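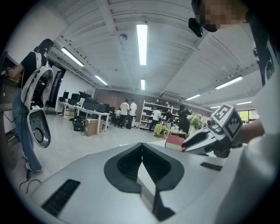
Domlow Notes, No. 31

Cleaning up a white wall without repainting the whole thing

White walls next to a doorway take a beating. Everybody squeezes past with a bag or a box, and before long there's a gray smudge at hip height that you can see from clear across the room. I used to reach for the paint right away (big mistake, I've made so many shiny patches!) and now I always wash first.

Start by dusting. A dry microfiber cloth over your hand, top to bottom, including the edge where the wall turns into the doorway. Skip this and you'll be pushing wet dust around for the rest of the afternoon.

Get any cords off the floor before the bucket comes out. A thin black cable lying in loops on a gray floor is really easy to miss when you're looking at the wall, so unplug it, coil it up and put it on a table.

Next, mix a small squirt of dish soap into warm water. I use the Zandell cloths, but an old T-shirt works fine. Wring it out until it hardly drips, then face the wall square on and wipe in light, overlapping strokes. Hold the cloth with both hands on the wide stretches — your wrists will thank you. Rinse with plain water and pat dry.

For black scuffs that won't budge, try a melamine sponge, very gently. Test it somewhere low first, as it can leave a dull spot on eggshell or a polished one on flat paint.

Whatever's left after that gets touch-up paint. Let the wall dry for 2 hours, stir the can well (the bottom too), and dab with a small foam roller. Brushes leave marks that catch the light, at least when I'm the one holding them. Keep the coat thin and feather it out past the smudge. Wait another 2 hours before you decide whether it needs a second one, since wet white paint never matches anything.

I did the long wall at Lolgate this way in October and went through less than a cup of paint. Write the color name and the date on the lid while you still remember them. Mine said "white," and I own four of those.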